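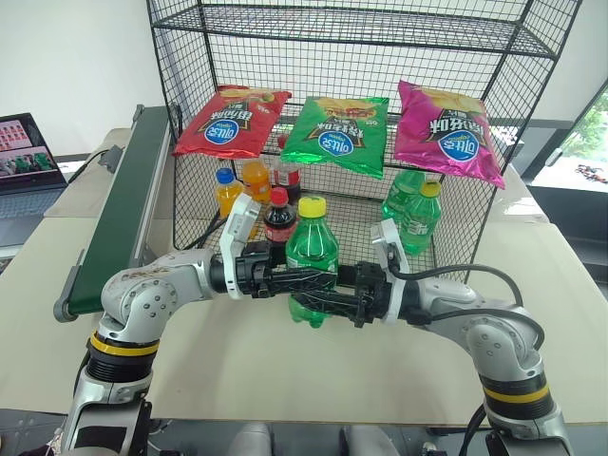

Upholsterer wanted, Jarisside workshop

I've been mending and making chairs in Jarisside for years and I can't keep up any more, so I'm looking for someone to join me three days a week, starting in February. Mostly it's dining chairs and footstools, plus the odd enormous sofa that barely fits through the door (measure first, I always say, and then I forget).

Right now I've got 117 seats to re-cover for the Hendildale hotel, all in the same mustard wool, and after that a batch of Görtz armchairs that need new webbing and springs.

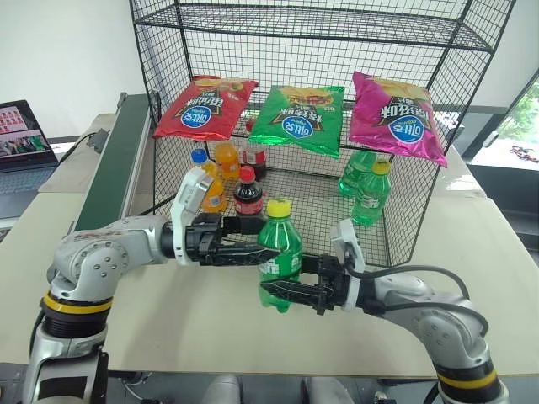
They're lovely things to work on, but the arms are fiddly and you'll want patience with a curved needle. I'd like you to have done some hand stitching before. A course is fine, so is your nan's front room!

Pay is £384 a week, and I'll put £500 towards your own tools once you've settled in. The Gikham bus stops right outside.

Drop me a note with a couple of things you've made, finished or not. Mornings are best if you'd rather ring.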